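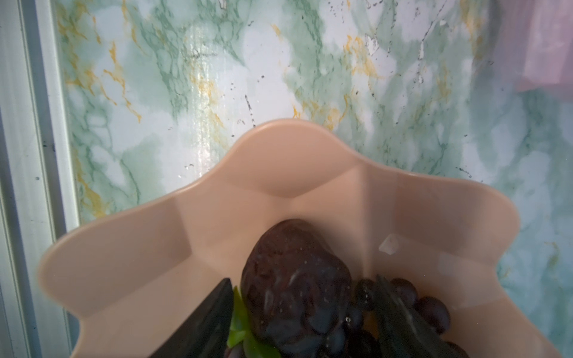
Nadiia Kravets asked last June whether we couldn't just record one perfect pickup and copy it 211 times. It's a lovely question, and the answer is no, I'm afraid – a learner fed the same reach over and over has very little to go on when the grapes sit a bit farther to the right in the bowl.

So for this week, please work in pairs and record 16 pickups each. Move the fruit between tries, start the arm from a new spot, and do keep your fumbles (I'm fond of them!), marked as fumbles in the log. Bring your notes to Ysaline Huet's lab hour.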